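Informe del proyecto — Colores claros y piezas pequeñas

Asignatura de Diseño de Producto, trabajo en grupo

El proyecto Rullura estudia una pregunta sencilla: qué pasa con una pieza pequeña cuando el color de la pieza, el de la mesa y el del fondo son todos suaves. El tema viene de una asignatura anterior, en la que hicimos un juego de piezas llamado Mao. El juego gustó por sus tonos pastel, pero muchos usuarios se quejaron de que perdían las piezas encima de su propia mesa. En este trabajo hemos dejado aparte la forma del juego y hemos mirado solamente el color, el brillo y el tamaño.
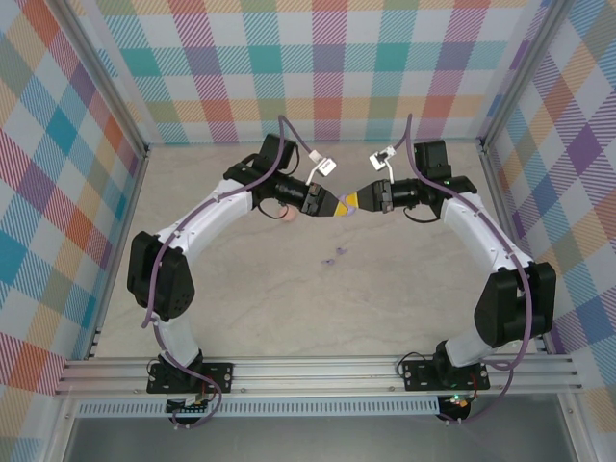
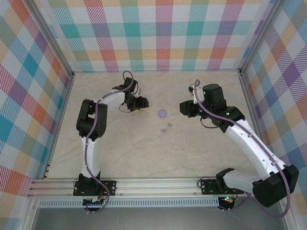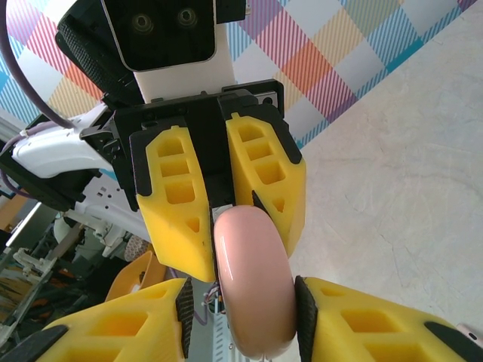
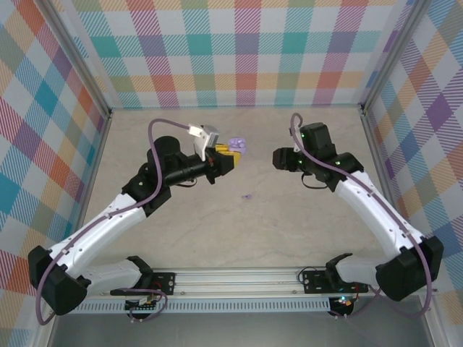

Una compañera de otro grupo opina que el color lila no es el problema, y que nuestro error en Mao fue hacer las piezas demasiado finas: una pieza gruesa se encuentra también con la mano, y entonces el color importa menos. Hemos discutido mucho esta idea y le damos una parte de la razón. En el apartado 3 explicamos por qué no estamos de acuerdo del todo.

## 1. La superficie y el fondo

Elegimos un tablero de tono beige muy pálido, con un dibujo parecido al mármol. Es un tipo de superficie que se encuentra en muchas cocinas y escritorios, y por eso nos pareció más útil que una mesa blanca y lisa. El dibujo es débil, pero cambia la manera de mirar: el ojo tiene que separar la pieza de las manchas del tablero.

Las paredes tienen cuadros en colores pastel. Al principio queríamos paredes grises. Después pensamos que una habitación real casi nunca es gris, y que el fondo con cuadros es un caso más difícil — también más honesto para nuestra pregunta. El lila aparece en los cuadros y aparece en las piezas, y esto fue una decisión del grupo.

## 2. Los objetos

Trabajamos con tres tipos de objeto:

- un disco lila, pequeño y plano;
- trozos de plástico lila, muy pequeños y de forma irregular;
- un objeto rosa redondeado, de superficie brillante.

El disco y los trozos tienen casi el mismo color, así que la diferencia entre ellos es de forma y de tamaño. El objeto rosa sirve como comparación. Su curva produce un reflejo, que se ve bien en la tercera imagen, y este reflejo ayuda a entender el volumen.

Antes de decidir los tonos preparamos 7 muestras de color con la pintura Drustico. El verde claro fue eliminado, porque en la luz de la tarde parecía casi el mismo beige del tablero. El amarillo tuvo un resultado bueno, pero no era un color del juego original.

## 3. Encuesta y resultados

Enseñamos las muestras a 26 estudiantes de la escuela. Cada persona tenía que decir qué objeto había visto primero y cuál le había costado más. Las respuestas se apuntaron en papel y después las pasamos a una tabla.

El objeto rosa fue nombrado primero por la mayoría. El disco lila tuvo un resultado medio. Los trozos pequeños quedaron los últimos, y varias personas los tomaron por restos de otra pieza. Una persona quiso limpiar la mesa con la mano.

Sobre la opinión de nuestra compañera: es verdad que una pieza gruesa se recoge con más facilidad. Pero en nuestra encuesta se trataba de ver, no de tocar, y en este punto el color contaba bastante. Cuando pintamos de amarillo un trozo del mismo tamaño, sólo 5 personas dijeron que era difícil de encontrar.

## 4. Problemas del trabajo

La luz fue nuestro problema principal. Empezamos las sesiones de noviembre por la mañana y las terminamos por la tarde, con un tono más amarillo en la sala. Tendríamos que haber cerrado las persianas desde el primer día.

También nos faltó medir el brillo. Hablamos de «brillante» y «mate» sin ningún valor, solamente comparando con el ojo. El taller Erkia nos ofreció un aparato para medirlo, pero el plazo ya estaba cerca.

## 5. Propuesta para Mao

Proponemos guardar los tonos pastel en las piezas grandes y usar un color más fuerte en las pequeñas. La otra opción es un borde oscuro en cada pieza, que cuesta más tiempo de fabricación. El paquete completo pesa ahora 365 gramos, y con una bandeja de color oscuro pesaría un poco más. La bandeja todavía no está dibujada; queda para la segunda entrega, junto con la encuesta repetida con luz artificial.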